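The Second Life of a Beige-Box Office PC (That Was Never Beige)
By Delwyn Kerslake
January issue
14 shares | 3 comments

Old office towers pile up. Closets, basements, under the reception desk with a fern on top. Eltness has a whole back room of them, 300 at last count, waiting for someone with a screwdriver and an afternoon.

I went in at 9 in the morning with a bad coffee and no plan. Miyuki Hoshino runs the bench at Ulora and she had me on screws inside ten minutes. Side panel off first. Then look, don't touch – her rule, and I broke it twice.

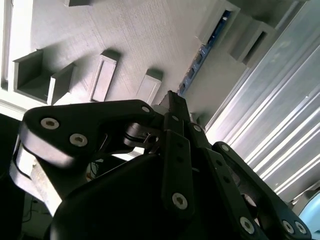 Isamu Hattori thinks people give up on these machines far too early, and that a good clean and a newer drive will buy a tower several more years of email and homework. He'd keep the power supply too, if it tests okay. Hoshino is less sure. She has smelled too many go bad.

So what's worth saving? Memory, nearly always. Drives, after a proper wipe. Cables – yes, even the ugly ones, you will want them teh minute they're gone.

Lay the case flat before you start. Everything faces up, small screws stay put, and your back will thank you. Decent light helps more than decent tools. 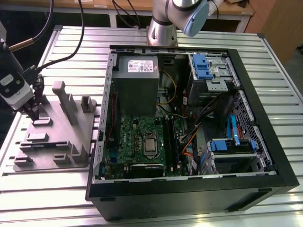

Colored plastic is your friend, by the way. On a lot of office models the bright bits are where your fingers go: latches, drive handles, all of it made so a tech could swap parts between meetings. Push the blue, pull the drive. No tools for that part. I timed myself and I'm not printing the number.

Processors are fussier. With the cooler off, the socket sits right out there in the open and one slip near it can end the whole job. Old paste comes off with a lint-free cloth and patience. Hoshino has patience. I had a cloth.

Go slow around the lever. Dont force it, ever.
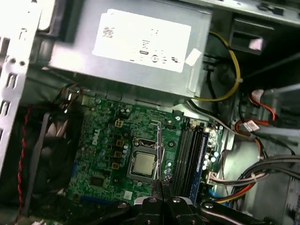

Before You Close It Up

Check for stray screws. Check again. Tip the case gently and listen for a rattle.

Reseat the memory, plug in both power leads, then boot with the panel still off. Ulora leaves each one running 24 hours before it goes out the door to Havon, where the school gets first pick.

Last updated in January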